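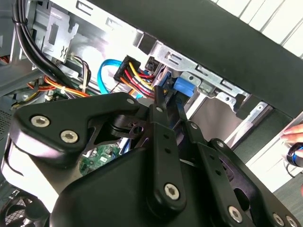
Log says 206 tries at the cable job and I still don't trust it. Pollock claims the new grip code fixes everything. I've heard that before, in April, from Pollock. The gripper can get down among the power wires, fine, but there's a blue SATA cable looped right by the big connector and I can't see those fat black fingers telling one from the other. Nokuthula wants to show it at Bradach. I said give me 15 clean pulls in a row first.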